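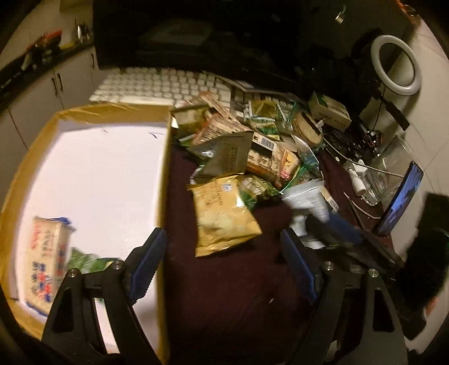
Reading an Old Blanket Easement Before Signing the Amendment

I own a parcel on the north side of Cadwaladr Road. An electric line has crossed the back of it since before my parents bought the place. In November I received an amendment to the right-of-way agreement from Numovier Transmission, with a cover letter asking for a signature and a notary stamp. The letter calls it a clarification. I have spent several evenings with the original grant and the amendment side by side, and these are my notes. I am a landowner and not a lawyer, and the rules differ from state to state.

What the original grant says

The original is one typed page. It gives the company, its successors and assigns the right to "construct, operate and maintain a line of poles and wires" over the parcel. It gives no width. It has no drawing and no centerline survey. The only location language is "along a route to be selected by the Company."

People call this a blanket easement. Read cold, it looks as if it covers the whole parcel. In many states the courts will treat the location as fixed once the line is built and the owner has gone along with it, and the width is then whatever is reasonably needed for the use described. That leaves room to argue, but the argument is about a strip and not about the entire tract.

Three words in the grant matter more than the rest. "A line" is singular. "Poles" are not steel towers, at least arguably. "Wires" says nothing about fiber leased out to a third party for communications. Each of those is addressed in the amendment, and each is widened.

What the amendment changes

The amendment defines the strip as 222 feet wide. The cleared area on the ground today is much narrower, and the outer part of the proposed strip takes in the well and a corner of the barn. It replaces "a line of poles and wires" with "one or more lines of structures, conductors, cables and related facilities." It adds a right of access over "existing and future roads" on the rest of the parcel. It adds a right to assign any part of the easement separately, which would allow a communications company to hold its own share.

It also contains a sentence in which the owner "ratifies and confirms" the easement as amended. If there is any defect in the old grant, signing that sentence probably cures it.

The payment offered is $436. The letter does not say how that number was reached. 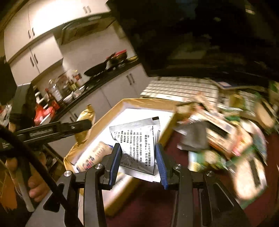 Width, and how I measured it

The amendment refers to an Exhibit B, which is a plan sheet by Stuvetti Land Surveys. The sheet shows the strip by bearings and distances from a pin at the northeast corner. I found the pin. I ran a tape from it to the point where the sheet puts the edge of the strip, and set a stake there. The stake is inside my fence and 23 feet past the well casing, on the house side.

A tape over uneven ground is not a survey. It was good enough to tell me which buildings are affected.

The amendment prohibits "any building, structure or well" in the strip without written consent. It has no exception for ones already there. An exception for existing improvements is a common request and I would expect the company to agree to it, but it has to be in the recorded document. A promise in an email from the land agent will not bind whoever owns the line later. The line has already changed hands once, from Vurker Power to the present company.

What I sent back

I did not sign. I returned a marked copy on Monday with these changes:

Strip limited to the width now cleared, shown by a new exhibit.
One line only, at the present voltage class.
No communications use except for the company's own operation of the line.
Access by the existing farm lane only, with ruts and fences repaired within 6 weeks of any entry.
Existing barn and well named and allowed to stay, with the right to repair and replace them.
"Ratifies and confirms" deleted.
Payment based on an appraisal of the parcel before and after the amendment.

I also asked in writing whether the company takes the position that it could condemn the added rights if I refuse, and if so under which statute and for what project. A utility with that power still has to show that the taking fits its authority, and the amendment letter identifies no project at all. If a rebuild is planned, the filings for it should say how wide a strip the engineers want and why.

Recorded documents worth pulling

The grants for the neighboring parcels are in the same deed book as mine. Two of them state a width. Mine does not, and I would like to know if the form changed or if someone crossed a line out. The assignment from Vurker is also recorded, with a schedule of every easement transferred. Check that your parcel is on the schedule. Mine is listed, with the wrong acreage. I have ordered certified copies and will post the relevant pages when they come.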